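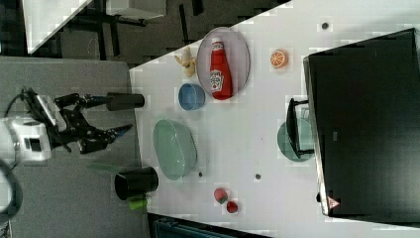
Verena Lehner wrote to ask whether the plates and bowls in the Clolavard table set have to be washed before first use, and whether the ketchup bottle can stay out with them between meals. Wash the dishes first, yes. The bottle is covered in step 6.

Section 4. Clearing and resetting the table

Do this after each session and once more on Thursday, when the Fola storage bin is changed over.

1. Pick up the small pieces first. Strawberries and leafy pieces roll or drop to the floor, so check the carpet along the table edge before you move a chair.

2. Put the fruit together at one end of the table. Bananas, orange pieces and strawberries go in the same bag.

3. Stand any tipped bowl upright and look inside it. Cups are set down last, away from the edge.

4. Stack the plates by size, with the largest at the bottom. Do not stack more than 8.

Caution: Keep plates off the foot of the monitor. A plate leaned against the stand can slide when the table is bumped.

5. Wash bowls and plates in warm water with a little dish soap. Let them drain for about 50 minutes. 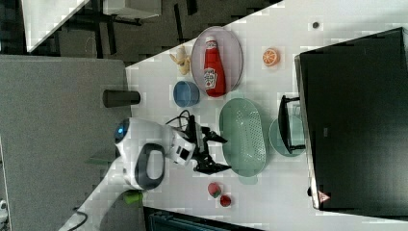
6. Wipe the bottle, check that the cap is closed, and lay it on the oval tray. It can stay there between sessions — upright is fine too, if the Temier shelf is free.

7. Wipe the tabletop from the monitor side outward. Small dark spots may need a second pass with a damp cloth. Do not spray cleaner toward the screen.

8. Reset the table. The tray goes back first, then the large green piece in the middle, then the small blue bowl. Fruit goes out last.

Note: The Harries rack is sold separately and holds 2 plates. If you don't have one, lay the plates flat.

Note: Soap left in small holes dries white. Rinse pierced pieces from the back and shake them over the sink.

For missing or damaged pieces, see Section 7.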